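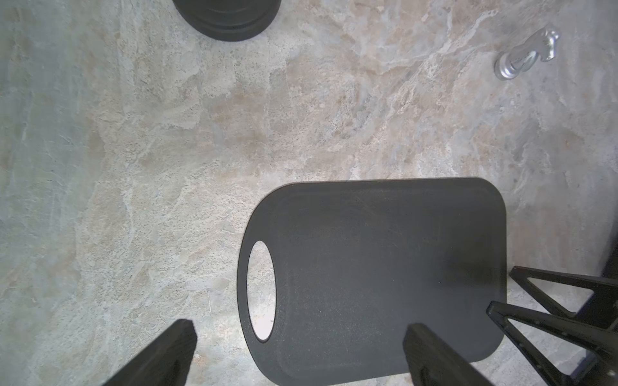
Figure 2. Charcoal-grey cutting board on the marbled worktop, with its oval handle hole towards the left.

4. What wear looks like on dark kitchen things

I'll own up to a bias here: I love matt black kitchenware, and I went into this part of the study hoping it would come out well. Zihan Tang (who cleans up after far more dinners than I do) was less keen. We gave 15 households the same diary and asked them to write down when a dark item started to look tired, and the cutting boards came up again and again! The marks people grumbled about were mostly like those in Figure 2, faint fine scratches and a lighter, dusty sheen, the sort of thing you'd hardly spot on pale wood.

Softer things got fewer mentions. Hardly anyone wrote a word about black pads, and clear plastic cups and little metal hooks were barely in the diaries at all, even in homes that used them every day.

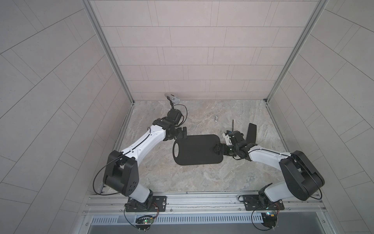
4.1 Dust or damage?

This was the question that kept Xiuying Shen and me arguing well into January. Pale flecks wipe off and scuffs don't, but on a big charcoal surface with a speckled texture of its own the two are easy to mix up, and the diaries used "marked" for both.

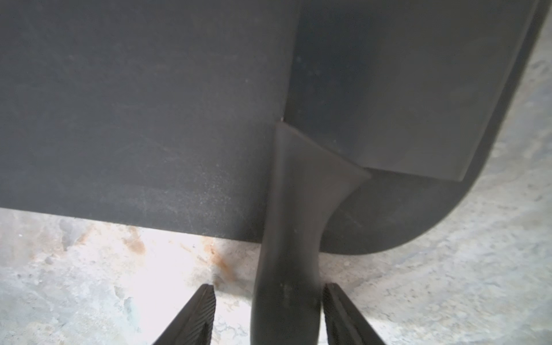
So we went back through all 263 entries and split "marked" into 2 codes, one for anything a damp cloth would shift and one for the rest. Xiuying did the first pass and I did the second, and where we couldn't agree we rang the household and asked.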